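# Banent Wardrobe Words

Welcome, and thank you for stopping by! This is a word list of everyday terms for clothes and closets, gathered from old Drutunel mail-order catalogs - 636 entries so far, with spellings left just as they were printed.

Each row in `words.csv` has the term, the year and a short meaning. The oldest is from 1826, and I'm still rather fond of it.

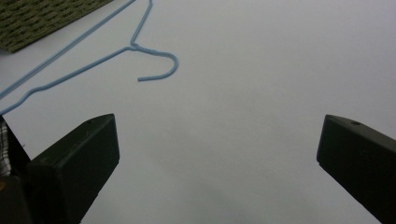 Version 2 fixes the plurals that went missing in October. Corrections are always welcome - please open an issue first.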